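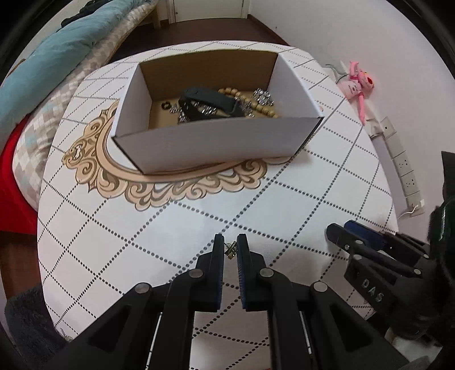

An open cardboard box of accessories on a patterned table.

The spring Kaiwen Ye left Maltimville, he gave himself 63 days to empty a two-bedroom apartment. He had lived in it for 6 years. His new place across the river has one room, a shared laundry and a closet he can touch both sides of with his elbows.

Ye did what most people do first. He bought storage bins. "I spent a whole evening putting things I didn't want into containers I didn't need," he says. The bins went back to the store the next morning.

Moving to a smaller home is often described as a packing problem, but most of the work happens before any packing starts. Shufen Fan has run a small downsizing business in Maltimville since she quit her bank job, and she tells clients to leave the big furniture for last. A couch is an easy decision. It fits or it doesn't. The slow part is the drawer by the phone, the bag of cords, the jewelry with one half of each pair.

Fan asks people to start with one type of thing and bring all of it to one spot. Scarves from the hall, the bedroom and the car get sorted together. She once worked with a retired teacher who owned 151 coffee mugs, spread over two kitchens and a garage, and had no idea until they were side by side on the floor. The teacher kept 4.

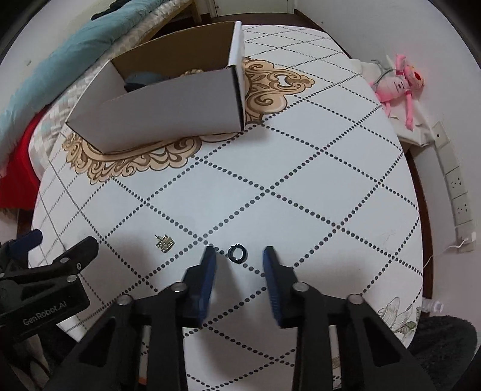 Small items take longer than people expect. Fan sets aside up to two hours for a single dresser top and doesn't book anything else that day. She also puts a limit on talking. Clients may tell the story of an object once, and then they have to say where it goes.

Selling is another matter. Ye listed a lamp and a bicycle on Flikix, a local resale site, and had both gone by the weekend. His dishes sat there for a month. He ended up taking them to Okura, the thrift shop on Mill Street, where the clerk told him dishes were the one thing they had too many of. She took them anyway.

What he kept surprised him a little. He gave away his good suitcase and held on to a dented rice pot that had been his aunt's. He kept the shop sign from her noodle place, too, a board with the family name Lü painted on it in red. It's too wide for any wall in the new room. For now it stands behind the door, and he moves it whenever he sweeps.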